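Formatting radio scripts for a memorial book: keep the time cues or strip them?

Posted in Books and Self-Publishing, 28/06/2022
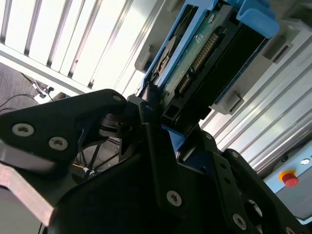
Obed Essien
Before getting to the cues, check which version of each script you have. Broadcasters' files usually exist as a draft, a read copy and an as-aired transcript, and they differ. A book that claims to give a presenter's own words should use the as-aired text wherever a recording exists, and say so in a note at the front.

Original post by Talavera
I am editing a collection of a late presenter's scripts and interviews for his family. He read the morning program on Callside for most of his career. The manuscript stands at 316 pages in a 5 by 8 inch trim. The scripts carry time cues, pronunciation guides in capitals, and handwritten changes. The family wants everything kept. The typesetter at Pakier wants the cues out, as they break the justification on nearly every page. Is there a standard practice? I also need to know whether the station has to give permission for scripts he wrote while on staff.

Obed Essien
To answer the rest of it:

Time cues – take them out of the running text. If the family objects, set one complete script with all cues as an appendix so readers can see the working form.

Pronunciation guides – take these out too, except where he comments on a name on air.

Handwritten changes – accept them silently if they are in his hand. If they are in a producer's hand, compare with the recording. Where there is no recording, keep the typed text and put the change in an endnote.

Justification – set the scripts ragged right and the linking commentary justified. This also tells the reader who is speaking without a second typeface.

Permission – in the US, work written by an employee as part of the job normally belongs to the employer. Freelance work depends on the contract. Find the contracts first, then write to the station's rights office with a list of titles and air dates. Ask for print and e-book together.

neltmont_reader
I would leave the cues in. My uncle's book left them out and it lost something. Ours ran to 506 pages though and the binding cracked, so maybe don't listen to me on length.

Talavera
Thank you both. He was freelance for the first 2 years and on staff after that, so I will split the permission list by date. The appendix idea has gone to the family. One more point: two of the interviews were given to another station. I assume that is a separate request?

Obed Essien
Yes, separate. Also check whether the interviewer signed anything, as the questions may not belong to the same party as the answers.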